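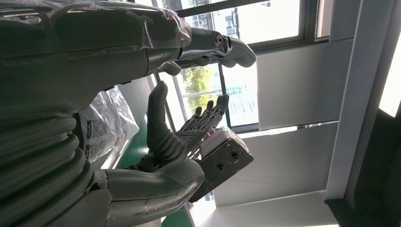 Okay, morning everyone, thanks for coming to the early one. Can you hear me up the back? Good.

So I'm going to talk about community seed libraries, and mostly about ours at Rebelo, which I've been mixed up in for longer than I meant to be. I came in for a packet of silverbeet and went home with a key to the cupboard!

(Next slide.)

Quick bit on how it works. You borrow seed in spring, you grow it, you let a few plants go to seed, you bring some back. No fines. Last season we had 387 packets go out the door and 17 come back, and I'm told that's pretty normal, though it stung a bit at the time.

Tell the zucchini story here if they look awake. Keep it short. The neighbour bit can go.

Why so few returns? I asked people. Trinh Khổng rang a heap of our borrowers for me and the answer she kept getting was that they didn't know when the seed was ready. They'd pulled everything out while it was still green, or the parrots had a go at it first. Beans and peas are your friends, by the way. Leave the pods on till they rattle. Lettuce is easy too, it just looks awful for a month and you have to put up with the colour.

Pumpkins, different story. They cross with everything in the street. Merike Zariņš grew one from our own seed that tasted like wet cardboard (her words, she's in the third row, give her a wave).

(Next slide, the labels.)

Please, please write the variety and the year. Pencil, on paper. Pen fades in a sunny shed and then you've got a jar of mystery. We've got a jar of mystery. It's on the table at the back, help yourselves.

Storage: cool, dark, dry. Old vitamin bottles are great. Dry the seed properly on a plate first, a couple of weeks, and don't be tempted by the oven.

Check time. If I'm running over, skip tomatoes and send them to Judit Kun's fermenting demo after lunch.

Right, questions. Yes, you in the green jumper.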